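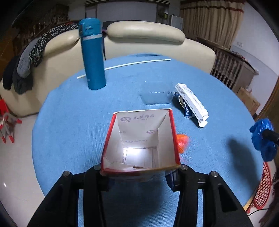
Parcels, flaps and the great January clear-out

Members of the Sequeira Street tool library will know that the back cupboard has been full since roughly the invention of the cupboard. Yulan Long opened it one Sunday in January to find a sander and was hit on the shoulder by a fondue set. We have now been through the lot.

The final tally was 107 boxes, of which 30 held the thing printed on the lid. The rest held other things, or a smaller box. One marked "Zolby steam mop – complete" contained the instructions for a Zolby steam mop, in Danish.

From next month the rules are as follows. Loans come back in the box they went out in, with the bits. If the box has died, tell whoever is on the desk and they will find you another. Please don't repair it with parcel tape on the inside, as somebody did with the Skodetti jigsaw, which now has to be freed with scissors every time it is lent.

Small boxes are still wanted for screws, fuses and drill bits. Tea, soap and biscuit boxes are all fine. Cereal boxes are too floppy, and we have enough shoe boxes to shoe almost 200 people.

The fondue set is available to borrow, three forks short. If you have the forks, you may leave them on the step after dark and no more will be said.

Desk hours are unchanged. The sander has still not been found, so if it is in your shed, Yulan would like a word.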